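The mender on Kekana Street

Kettle on, door propped, rain coming in a bit. I'd been told to turn up at four because that's when the shop goes quiet, and it wasn't quiet at all. Two people waiting with carrier bags and the phone going.

She mends knitwear. That's the whole business. No trousers, no zips, no curtains. There's a notice about zips on the door and people still bring them. She'd rather I left her name out of it ("they'll only look me up and ring me at home") so I will. The shop's called Cesari, after the shoe repairer who was in there before. She never got round to changing the sign and now the bank account's in it too.

Anyway. Moths.

"Everyone wants to talk about moths. Fine. The moth isn't eating your jumper, the grub is, and it's after the dinner you spilt down it. Put it away clean. I say that to everybody and they nod and then it's back in October with a hole in the front, same place, right where the gravy goes."

What about cedar balls?

"Smell nice."

Lavender?

"Smells nice."

She puts wool in a sealed bag in the freezer for a fortnight, takes it out for a day, then back in for another week. Has a chest freezer for it at the back. There are also peas in it.

I asked how she started and got a long answer, some of which I didn't get down because my pen packed in. Short version: she worked in the finishing room at a mill outside Zomcombe, linking collars. A collar gets joined to the body loop by loop, on a dial with points, and you have to catch every loop. "You miss one and it's a ladder by Christmas. I did it till my eyes went funny and then I did it with glasses." The mill went over to buying collars in ready made and then it went over to not being a mill. Flats now. She took her lamp with her when she left. It's still the one on the bench.

First year at the shop she had 82 jobs. She remembers because she wrote them all in one exercise book and it had pages left over. Last year was some 1,000, and she's stopped writing them in books.

"I don't know where they've all come from. Well, I do. A jumper costs a lot or it costs nothing. If it cost nothing they chuck it, and if it cost a lot they come here. And then there's the ones that are somebody's. Their dad's or whatever. Those take me longest, I get nervous."

Does she do visible mending? Bright patches, contrasting thread, all that?

Bit of a pause.

"I'll do it if they ask. I was trained so you couldn't see it, so it feels like going out in my slip. But the young ones love it and some of it's lovely, I had a girl wanted mustard on navy and I thought oh no, and it was the best thing in the window. So what do I know."

Prices start at 10 pounds for a small hole, more for elbows, more again for anything she calls "hairy", meaning mohair or angora, where you can't see the stitch you're after. Cuffs she prefers to reknit from scratch. She unpicks back to good yarn, picks up the loops and knits down. Matching the colour is the hard bit. There's a wall of drawers with yarn in, sorted by a system she couldn't explain to me and I did ask twice. Greens near the door. Reds are the worst apparently - no two go the same way with washing, and a dark red that looks spot on indoors will shout at you outside. She takes everything out to the pavement to check before she threads a needle. In all weathers. The bus drivers wave.

On washing she's strict. Cool water, a small amount of whatever soap, don't rub, dont wring. Roll it in a towel and stand on it. Then flat, never on a hanger, never on a radiator.

"Hangers. If I could do one thing. You've got a kilo of wet wool and you hang it off two little points and then you ring me up and say it's grown."

And folding? She has views. Arms across the back, then in half, hem up to the shoulder, and not too many in a pile or the bottom one goes like felt. Heaviest at the bottom obviously. Turn the pile over now and then. Give it a shake, have a look at the underarms, that's where it goes first. A thin patch can be worked over from behind in twenty minutes, a hole is an afternoon.

She's not sentimental about everything. Acrylic she'll mend but tells you it's not worth it. Superwash wool she thinks is "all right for babies". There was an outfit called Zondeo that wanted to put a collection box in the shop, post the jumpers off, get them back in 20 days, with her doing the fiddly ones for a flat rate. She went along to the meeting. "Lovely biscuits." Said no.

By now it's gone five and there's a man at the counter with a cardigan that's been shut in a car door. She's turned it inside out before he's finished explaining. Is it bad? It's not bad. Has he got the button? He's got the button, it's in his other coat.

Would she train somebody up? She's tried, twice. One was good and moved away, the other one was good and got bored. She'd try again. What she wants is someone with patience and decent light at home, and who doesn't mind starting on socks. Six months of socks, she reckons, then ribbing, because ribbing teaches you to look at both sides of the stitch. Plain comes after, which suprised me.

"People think plain's the easy one. You can hide all sorts in a rib. Get a good rib on the hem and the rest of it'll sit flat for you."
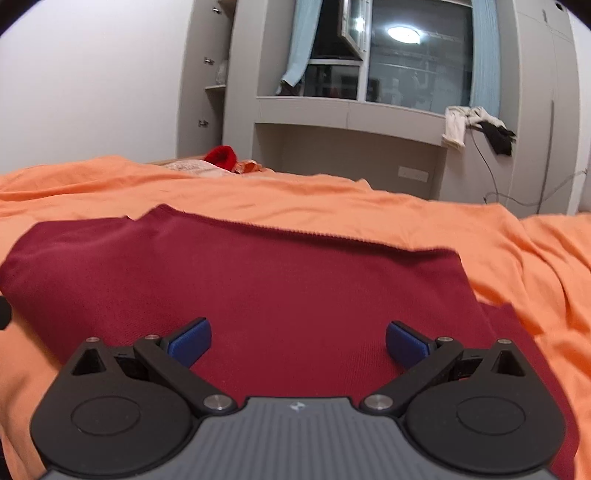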